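Flomdale Steel Desk Riser, Black
Item 983

A plain steel riser for lifting a screen, a printer or a row of reference books off the work surface. The space underneath stays open front to back, so paperwork, a keyboard or a tray can slide in and out without moving whatever is on top.

The riser has a flat top panel carried on two side legs. Each leg has an upright and a foot bar that runs along the desk, and the load goes down through the bars instead of through small pads. On uneven benches this is steadier than four separate feet. The finish is black all over.

What it is used for

Most of our orders come from offices and school workrooms, where the riser goes under a monitor. It also sells to repair benches and packing counters - places where the work surface fills up quickly and a second level is useful. It can stand on a shelf or inside a deep cabinet if there is enough height.

Assembly

The riser ships flat in one carton with the fasteners in a small bag taped to the underside of the top panel. Allow 15 minutes the first time.

Lay the top panel face down on a blanket or the opened carton. Set both legs in place and start every fastener by hand before tightening any of them. Turn the riser upright, press down on the top at each corner, then tighten fully. If it rocks, loosen the fasteners on one leg, press down again and retighten.

If the riser will be moved often, mark its position on the desk with a pen or a strip of tape. Check the fasteners again after the first month.

Care

Wipe with a damp cloth and dry. Do not use scouring powder or steel wool on the black finish. Lift the riser to move it; dragging the foot bars will scuff a painted or laminated desk.

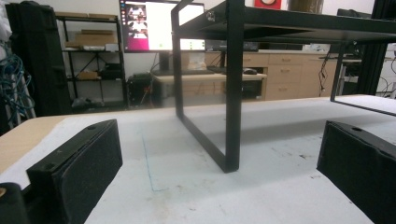 Black desk riser standing on a white tabletop, seen from low down. A silver fastener shows near the front left corner of the top.

Ordering

The Flomdale riser is sold singly or in cartons of 2. Orders placed before noon leave our Trerkwood warehouse the same day if the item is in stock. Replacement fastener bags are item 826 and can be added to any order. Spare legs are not sold separately.

Customers replacing the older Hlongwane riser should note that the legs are not interchangeable between the two models. The fastener bag is the same.

For orders of more than 138 pieces, or for delivery to several addresses, write to Kagiso Kekana in trade sales before ordering. Questions about assembly and returns go to Xolani Joubert at the service desk. Please have the item number and your order number ready.

Page last revised 25 Mar 2023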